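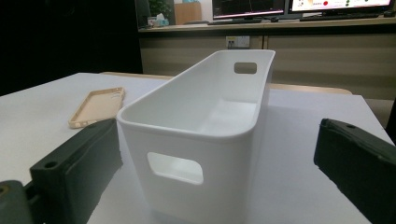
*An empty white storage bin with a handle at each end.*

I've been voting in Conlow since before the bypass went in, and I still get a little flutter when the ballot papers come out - call me sentimental! But I do wish our councillors would stop campaigning once they've won. The Rulico ward was decided by 31 votes, and you'd think a margin like that would make a person want to listen.

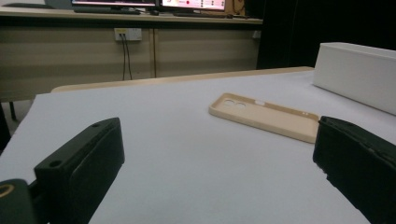
Instead we've had 12 town halls (lovely scones, I'll grant you) and hardly a word on the library hours, which 468 neighbours signed a petition about. Cheering is nice, and I've done my share of it, but I'd happily swap the next rally for one dull, honest evening with the budget papers open and somebody willing to answer questions until we've run out of them.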